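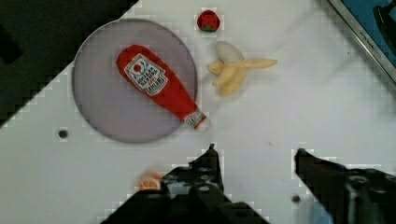 Plush food has been part of our house for so long that I hardly remember how it started, though I think it was a single felt egg that came home in somebody's coat pocket. One thing led to another, as it does with anything soft and small, and by the time my niece was old enough to run her own restaurant (the Fodero, named after a word she made up and has never explained to any of us) there was a whole pantry to go with it. The great favorite then, and I think still, is the ketchup. It's a big red squeeze bottle of a thing, made to stand on its cap like the real ones, with a little tomato on the label, and it is so much larger than the strawberry and so pleased with itself that it takes up most of a plate on its own. Laid crossways it still pokes its white cap out over the rim. I have been served ketchup as a main course more times than I could tell you, and I've always cleaned my plate.

The Gallery Table, 7 September 2019

The ketchup. Red plush, with a label on the bottle and another little one down on the cap. It was a present from Shamim Talpur, who had heard about the restaurant and felt it was short on condiments. She was right! We had a bun and a tomato slice at the time and nothing at all to put on them.

The banana. Half peeled for good, poor thing, with its pale fruit sticking out and the strips of peel going off every which way. I love how floppy the peels are. Small children like to fold them back up over the fruit and hold them shut in a fist, and then let go and do it all over again, and I'll admit I have done the same while on the telephone.

The strawberry. Round, deep red, seeded all over with tiny light dots, and with a green leafy cap. It's the one that gets lost. It has been in a boot, in the bread box, and for most of one January inside a pillowcase, where I slept on it and blamed the pillow.

The plate. A see-through plate in a grayish lavender with a slightly darker rim. Red looks wonderful on it, and so does nearly everything else, which is why it gets used ahead of the others in the cupboard. It came with a picnic set from Nernex, and I wish I had bought more of them while I had the chance.

A little about looking after them

People write to me about washing more than anything else, so I'll put down what we do and you can make up your own minds. Anything with a printed label gets a cloth and a drop of mild soap, and that's all. The plain ones go in a zippered mesh bag, cold water, gentle cycle, and then they lie on a towel by the window until they're dry all the way through. Give a fat one like the ketchup an extra day. I once put a plush loaf of bread back in the basket too early, and it smelled like a pond until spring.

Loose seams I mend with a ladder stitch and doubled thread. Junaid Dhanial taught me to start the knot inside the seam, so it can't be picked at by busy fingers, and I haven't had a leaf come off since. If you have a banana like ours, look at the place where the peels join the fruit, for that's where all the pulling happens.

For storage we have 2 baskets, one for fruit and vegetables and one for everything that comes in a jar, a bottle or a box. The sorting is my niece's and she is strict about it. Ketchup is a bottle. I brought up tomatoes once and was told the kitchen was closed.

Questions that keep coming in

Several of you have asked where to find the banana. I bought ours secondhand at the Malik market hall, from a table of mixed toys, and there was no tag left on it, so I'm afraid I can't point you to a maker. Do look through the bottoms of the bins.

To the reader who asked about a pattern for the strawberry: I haven't got one, but the Skisuvell sewing circle has a round fruit pattern in its lending folder, sheet 1403, and with red fabric and a bit of light thread for the seeds you'd be most of the way there. Cut the leaves a touch bigger than you think you should, and please write and tell me how yours came out.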